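3 min read

Search updates Go

Progress report to Meenakshi Khurana, September

The arm is bolted to the bench in Marek's garage and no longer drifts when the dryer runs. Of the 2,982 you granted us, most went to Biltberg for motors. Grasp work is still in simulation, where breakages are free.

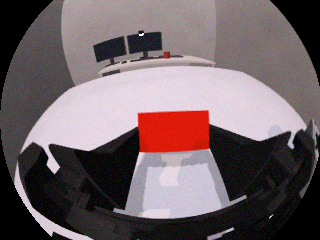
Simulator, wrist view: red block between the fingers.

Still open: 2 wiring faults, both mine. Harsh wants 50 clean simulated picks before we power the real gripper. I wanted 6. We are doing 50.

Gaurav Shakya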